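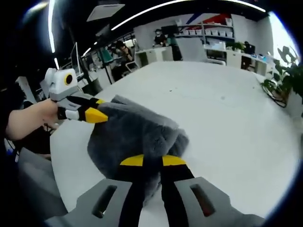

Faux-fur cloth held up between two hand-held grippers at the big table.

Wuisan Open Day: Frequently Asked Questions

The Wuisan workspace opens to visitors on a Monday in May. Most of the questions we get by email are covered on this page. If yours is missing, write to the open day desk at the address on your booking confirmation.

When does it start and how long does a visit take?

Doors open at 10 a.m. and the last group goes in at 4 p.m. A group visit has two parts: a short talk in Room 127, then the table session in the main workspace. The table session lasts 20 minutes. Allow an hour in total, more if you want to stay for the Daltex talk in the afternoon.

Do I have to book?

Yes. There are 200 places for the day and we do not sell or hold any at the door. Booking is free. If you can't come, please cancel through the link in your confirmation so the place goes back into the system.

Who is running it?

Wuisan hosts the day. Plalico supplies the test fabrics, and Daltex is giving the talk on laundry sorting. Spyros Dimitriou leads the table sessions and is the person to ask about anything technical.

What will I see at the table?

People handling cloth with a pair of hand-held grippers, one in each hand. Each gripper closes two black fingers with yellow tips. The person using them picks up, lifts, spreads and folds the fabric, and the recordings are used later to teach a robot the same kind of task. Towels are the main item on the day. There are also some shaggy pieces from Plalico, which behave very differently from terry cloth when you lift them by two points.

The table itself is large and white, and you can stand close enough to see where the fingertips go in. With a towel that has a woven border strip, the border is often where the first pinch is made. It gives the fingers a definite edge to close on. 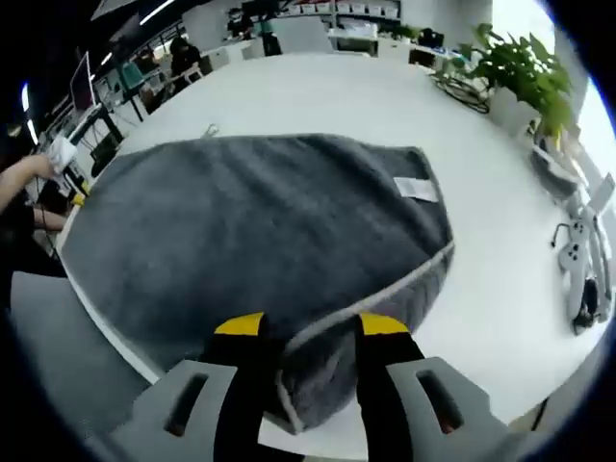 Can I try the grippers myself?

Yes, if you are 12 or older. Each group gets a turn during the table session. You start with one gripper and a flat towel, and move to two if there is time. No experience is needed. Most people get a grip on the fabric in the first minute and then find that putting it down neatly takes longer.

Please take off rings and loose bracelets before your turn. They catch on pile fabric. There is a tray for them.

Is there a robot arm running as well?

Not at the table session. The Ramex arm is in a separate room and is shown during the talk, where it runs one folding cycle on a small towel. It moves slowly and it sometimes drops the towel. If that happens the operator resets it and runs the cycle again. You won't be able to touch the arm or go past the barrier.

Why use towels and fluffy cloth?

A box keeps its shape when you pick it up and a towel doesn't. You move one corner and the rest slides, bunches or folds under, and the shape you get is different each time. Thick pile adds another problem – the fingertips sink in, so it can be hard to judge whether you have one layer or two. These are ordinary problems in hotels, hospitals and commercial laundries, and a lot of that work is still done by hand.

What should I watch for during a fold?
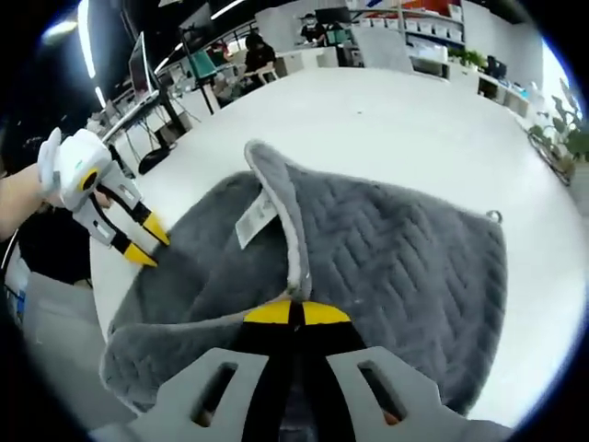
The most useful thing to watch is the order in which the two grippers act. Beginners tend to close both at once and pull. Spyros teaches people to let one gripper hold the cloth in place while the other does the moving, then swap. A fold that stands up in a tall peak still has to be laid down, and you want to know which face of the towel you are looking at before you do it. The white care label is a good marker, and so is the pale trim along the edge of the flap. The metal hanging ring at the hem is another one, although people who have just learned to look for the label usually forget about it. On a towel with a stitched zigzag pattern you can also follow the lines to see whether the cloth is lying straight.

How big are the groups?

Talk groups are up to 33 people. For the table session we split each group, so expect a wait between the two parts. There are seats in Room 127 and a screen playing longer recordings with no sound.

Will people be working while we visit?

Yes. The workspace is open plan and the desks are in use on the day. Please keep to the area by the table and keep your voice down when you are near the desks. Don't photograph anyone's screen.

Can I take photos?

At the table, yes, without flash. In the Ramex room, no. If someone asks not to be in your picture, please delete it. Video is fine for personal use, but write to us first if you are press.

Will I be recorded?

The grippers have cameras on them, and those cameras are on during the table session. They pick up hands, forearms and whatever is in the room beyond the table. You will be asked to sign a form before your turn. If you would prefer not to sign, you can still watch from the marked spot behind the table. Visitor recordings are kept apart from the team's own and are not used for training unless you tick the box that allows it.

Do I need a mask?

No, masks are optional for visitors. Some of the people in the workspace wear one. A box of them is kept at the sign-in desk if you would like one.

Is it suitable for children?

Children under 12 are welcome to watch with an adult but can't use the grippers. The talk is aimed at adults and may be slow going for younger ones. Strollers fit in the elevator – please leave them in the hallway outside Room 127.

Is the building accessible?

The entrance, Room 127 and the workspace are all step-free. The table is at a fixed height. If you want to use the grippers sitting down, tell us when you book and we will put you in an early session with more room around the table.

Can I bring my own fabric?

Small items only, and they must be clean and dry. A dish towel or washcloth is fine. Nothing with pins, wire or sequins, please. Hand it in at the sign-in desk with your name on a tag and collect it on your way out.

Is there food or parking?

There is coffee and water but no lunch. The lot behind the building is for staff on weekdays, so use the street or the public garage on the next block. Garage tickets can't be validated at our desk.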